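# Change the wallpaper if you like, but tighten the bolts first

I've been asked to be more positive about the two-arm cell at Pollholm, so I'll start with what I like. It's small, it has walls, and you can reach most of it without a ladder. That's the end of the list.

My complaint is with how we look after it. The Pomgate maintenance plan runs to 20 pages and spends most of them on the surroundings: which floor print goes in, which wall covering comes out, how often to swap them. The theory is that arms trained against changing backgrounds will cope better in the real world. Maybe so. I've yet to see a figure from our own cell that persuades me, and I've asked twice.

The mounting plates get one paragraph. Both arms are bolted to a single length of extrusion, and everything they do together depends on those bolts staying where they were put. When two grippers have hold of the same piece, a small shift in one base becomes a tug on the other. The software will hide that for a while – it's quite good at hiding things – and then somebody spends a week retuning a policy that was never at fault.

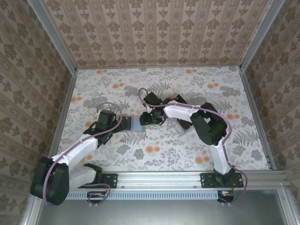
Cables are the other sore point. Imogen Lambert set up the first cell at Bainbridge and tied every run by hand, leaving slack at the wrist and taking it up again near the base. She logged 460 hours on those cables before replacing one. Our second set lasted 219. Same cable, same supplier, but the ties had been pulled tight at the elbow by a person in a hurry, and the plan had nothing to say about it.

I'm told the answer is a sensor package from Prundale that would flag strain before a cable fails. Fine, but it's another box with more wires, and we already have boards and thin leads sitting under the rail where a dropped hex key can find them. I'd sooner have a cover over those and a torque wrench that lives beside the cell.

We were promised a revised plan in January. I read the latest draft this morning, 5/30/20, and the section on backgrounds has grown again. There's a colour chart now. The mounting plates still have their one paragraph, and it still says to check them "as required".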